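Housekeeping bench notes, Sunday, 4 pm

Back on the guest room kettle problem, because the front desk keeps forwarding me complaints and I'd like to stop reading them over lunch.

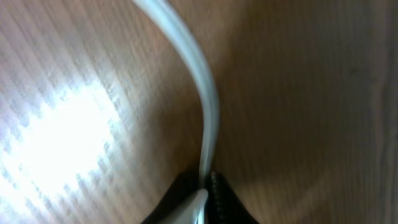
So, the scale. I ran the Stenar kettle through 40 boils on plain tap water and the bottom has that chalky ring already. The Pesa one got the same 40 and it's a lot cleaner, which surprised me (it's the cheaper of the two!). Could be the coating, could be that I rinsed it more often in the morning without thinking. I'll redo that part properly with the same rinse for both.

Lid hinges next. Last month we swapped 3 on the second floor alone, all Stenar, all snapped at the same little pin. I opened and closed the Pesa lid 200 times while on hold with the linen people and it still clicks shut fine. My thumb is less fine.

Descaler: the Wultix sachets work fast but the smell hangs around, and I don't want a guest making tea with that. Plain citric acid took longer and left nothing I could smell or taste after two rinses. We have 120 rooms to get through, so slow does matter... maybe we do a floor a week and let them soak while the beds get made?

Also the Kvam trays are too shallow. With the kettle on, the cups slide when you lift the tray, and I've already lost a saucer.

To do: same rinse test again, ask what citric acid costs by the big tub, find out if Kvam makes a tray with a taller lip. And buy a saucer.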